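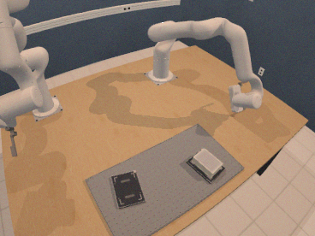

These notes cover setting up a block transfer in Skulon with two arms on a shared table. One arm does the transfer and the other stays parked, but both are loaded, and both are checked for collisions. If you have only done single-arm tasks so far, the steps on the idle arm are the ones to read.

You need Skulon with the Strand planner plugin installed, and a workcell file that already loads without errors. The examples use the stock `two_arm_table` cell.

## 1. Name the arms

Open the workcell file and give each arm its own prefix. Skulon will load two arms that share joint names without complaint, and the planner then sends commands to whichever was read last.

```yaml
arms:
 - prefix: near_
 model: arm7
 base_frame: near_base
 - prefix: far_
 model: arm7
 base_frame: far_base
```

Run `skulon check cell.yaml`. It prints both joint lists. Look for the prefix on every line, including the finger joints, which come from a separate gripper file and are easy to miss.

## 2. Put the trays under the board frame

The board moves when you randomize the cell, so tray poses should be children of the board and not of the world. A transfer needs two of them, one to pick from and one to place in.

```yaml
frames:
 board:
 parent: table
 tray_a:
 parent: board
 tray_b:
 parent: board
```

Fill in the poses from your own measurements. Yaw matters for the place tray. The corner brackets drawn on the tray are only texture and have no collision shape, so the planner won't catch a block set down at the wrong angle. Read the yaw off the tray frame in the viewer before you write it into the task.

Set the block's parent to `tray_a` at reset. After the grasp, Hostside reparents it to the gripper, and after release to the world. It does not reparent to `tray_b` unless you ask for it with `on_release: snap_parent`. Leave that off while testing. It hides placement errors.

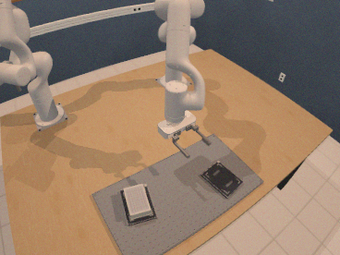

## 3. Approach and grasp

Write the pick as three waypoints in the block's frame: above, at, and above again. The first move is a free-space plan. The other two are straight lines.

```yaml
pick:
 arm: near_
 target: block
 approach: {axis: z, distance: 0.12}
 gripper: {open_before: true}
 linear_speed: 0.05
```

`open_before` opens the fingers at the approach point. Without it the gripper opens on the way down and the fingertips can clip the top of the block.

Swap `near_` for `far_` here if your block starts on the other arm's side. Nothing else in the section changes.

The control loop runs at 50 Hz by default. Keep that rate for the first runs. Contact settles badly at lower rates and the block will creep between the fingers.

## 4. Park the other arm

An arm with no task still has to be in the planning scene. Give it a named pose that keeps its gripper well above the table, then lock it:

```yaml
park:
 arm: far_
 pose: high_fold
 lock: true
 padding: 0.03
```

`lock: true` keeps the arm as an obstacle and takes its joints out of the search. If you leave it false, Strand plans for all of them together. That works, but a query that took 19 ms in our cell took over 400. 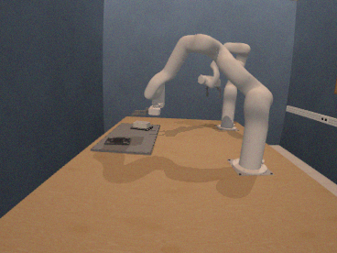

Padding is applied to every link of the parked arm, and the long upper links are where it costs you. When both arms are folded high, a padding of 0.05 was enough to close off the route between them and the planner reported no solution. Drop it to 0.03 before you start moving the park pose.

Also check the reach. A target at the far end of the board may have a valid grasp and no valid approach. `skulon reach --arm near_ --frame board` colors the board by how many solutions each cell has. Keep both trays out of the cells with a single solution.

## 5. Run and replay

```
skulon run transfer.yaml --cell cell.yaml --steps 600 --log run.slog
skulon replay run.slog --camera side
```

At the default rate, 600 steps is 12 seconds of simulated time. If the log ends in `STEP_LIMIT`, raise the count before changing anything else.
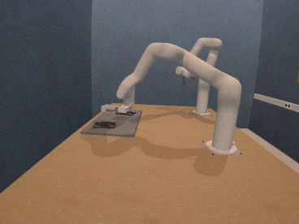 *Side camera: near arm low over the far end of the board, far arm held up over the table.*

In the replay, turn on `Show > Collision shapes` and step through the descent one frame at a time. Small objects are hard to judge from the side camera, so use the pose readout for the block.

## Common errors

- `FRAME_LOOP`: the board and a tray name each other as parent.
- `START_IN_COLLISION`: usually the parked arm's padding touching its own mounting plate. Add the plate to `ignore_pairs`.
- `GRASP_EMPTY`: the fingers closed fully. Check the block's parent at reset.

The workcell file is kept in the Drondano repository under `cells/`. Send corrections to Montri Onsri.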